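Nenosside Community Laundry and Drying Rooms
Routine safety inspection - checklist and comments
Date of inspection: 10/21/25
Previous inspection: July
Areas covered: wash hall, drying rooms, folding area, chemical store, plant corridor, rear yard

Key: S = satisfactory, A = action needed, M = monitor, N/A = not applicable

1. Entrances, exits and walkways

1.1 Main entrance clear and door closes fully - S
1.2 Rear fire exit opens from inside without a key - S
1.3 Rear fire exit clear on the outside - A
1.4 Walkways marked and not blocked - M
1.5 Floor covering sound - A

Comments: The rear exit opened first time but two wheeled bins were standing within a metre of it in the yard. They were moved during the visit. The same point was raised in July, so the bins now need a fixed place with painted lines. The walkway between the washers and the folding tables is wide enough when trolleys are parked against the wall. Three were not. The vinyl has lifted at the doorway to drying room 2 and the tape put over it has worn through. Re-stick or replace the strip, do not tape again.

2. Washing machines

2.1 Door interlocks tested on all machines - S
2.2 Emergency stops tested - S
2.3 Hoses and connections free of leaks - M
2.4 Anchor bolts tight - S
2.5 Drain channel covers in place - A

Comments: The inlet hose on the end machine has a slight weep at the tap. It was nipped up and should be looked at again within a week. One drain cover is missing near the sink and a tray has been put over the gap. The tray moves when stepped on. Order a proper cover from Boiko, who supplied the others, and cone off the gap until it is fitted. Descaling records are complete.

3. Dryers and ducting

3.1 Lint screens cleaned daily and log signed - A
3.2 Ducting clear of lint - M
3.3 Outside vents open and flaps moving - S
3.4 Cool-down cycle completes before door release - S
3.5 Nothing stored on top of or behind dryers - A

Comments: The lint log has gaps on the late shift. Screens looked clean on the day but the log has to be filled in each time, even when there is little to remove. The duct run from drying room 1 was opened at the access hatch and had a thin layer of lint on the lower side. Next full clean is due within 30 days - book it now. Folded sheets had been left on top of two dryers. Staff said this was to keep them warm for collection. It has to stop.

4. Electrical

4.1 Control cabinets locked or closed, no open knockouts - S
4.2 Labels on switches and lights present - M
4.3 Space in front of cabinets kept clear - M
4.4 Portable appliance labels in date - A
4.5 Residual current devices tested - S
4.6 No extension leads used as permanent wiring - A
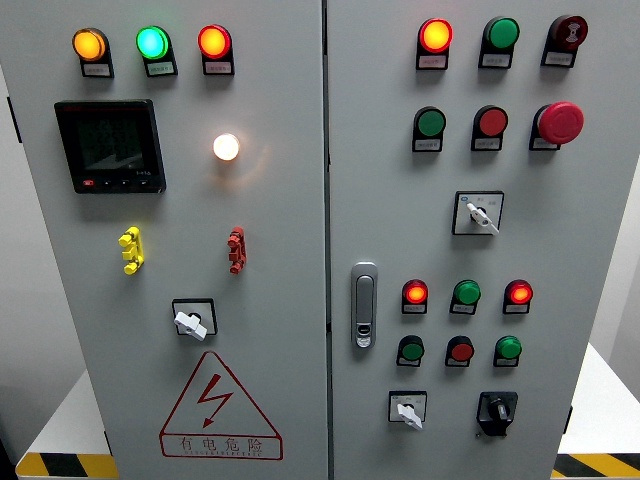 Item 4.2. Double-door control cabinet. Label plates under the lights are in small Chinese print.

Comments: Add English labels next to the existing plates on any cabinet where staff are expected to read the lights. A laminated sheet on the wall will do until engraved labels arrive. The clear space in the plant corridor is being used for mop buckets at busy times. The steam iron and the office kettle both have labels that ran out in July. An extension lead feeds the radio and the phone charger at the folding tables. Fit a double socket there.

5. Chemical store

5.1 Door locked when not in use - S
5.2 Data sheets available for all products - A
5.3 Containers labelled and lids on - S
5.4 Drip trays in place and empty - M
5.5 Eye wash in date and within reach - S
5.6 Acids and bleaches kept apart - S

Comments: There is no data sheet for the Mimlow stain remover. It has been in use since the summer and the sheet must be on the shelf before any more is issued. Stock on the day was almost 20 litres of detergent concentrate, well within what the shelf is rated for. One drip tray had a little liquid in it, wiped out during the visit. Gloves were available in medium only. Get large as well.

6. Fire safety

6.1 Alarm panel healthy - S
6.2 Weekly call point test recorded - S
6.3 Extinguishers in place, pins and seals intact - S
6.4 Emergency lighting working - A
6.5 Evacuation plan on display - M

Comments: Emergency light number 162 above the drying room door did not come on under test. Draline to replace the battery pack or the whole fitting. The evacuation plan still shows the old partition by the office. The route has not changed but the drawing should match the building.

7. Manual handling and general housekeeping

7.1 Trolley wheels and brakes in good order - A
7.2 Bags kept to the agreed weight - S
7.3 Step stools sound - S
7.4 First aid box complete - M
7.5 Handwashing supplies topped up - S

Comments: One trolley has a front wheel that locks and it pulls to the left when loaded. Tag it and take it out of use. The first aid box was short of medium dressings and the small scissors. Accident book seen, one entry since the last visit (minor burn from the press, treated on site). The press guard was checked and is fitted correctly.

Actions to be completed within 20 days unless stated otherwise above. Item 2.5 and item 7.1 to be dealt with the same day. Completed actions to be initialled on the office copy and the sheet kept with the July one.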